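# About Irkar

Irkar tests whether machines can do ordinary chores. Ustyna Kravets and Savvas Zervas started it in February, after both had spent years fitting conveyor lines at Retton and kept being asked at home why a robot could lift a car door but not put away the cutlery.

Our short answer is not yet. A machine that does one job in one place, all day, is a solved problem on most shop floors. Kitchens and packing benches are harder. Straps, sleeves and cables change shape when touched, and a shiny tabletop by a window can look different from one hour to the next. 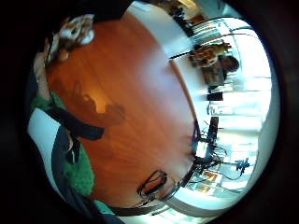
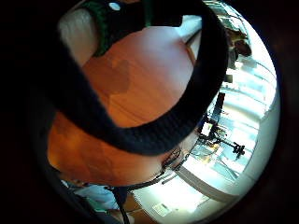

We keep a list of 325 chores, from wiping a worktop to sorting returned parts. Each is tried by a person first, then by a machine, and we write down where the machine stops. So far 147 have been tried both ways. Folding and untangling remain the weakest – most attempts need a person to step in.

Our customers are small firms and care homes who want a plain report before they spend money. We don't sell robots and take no commission from those who do. Tokero and Gondal were our first two clients, and both decided to wait a year.

There are three of us full time. Savvas runs the trials and Ustyna writes the reports. If you have a chore you would like added to the list, send us a short note saying how often it is done and by whom.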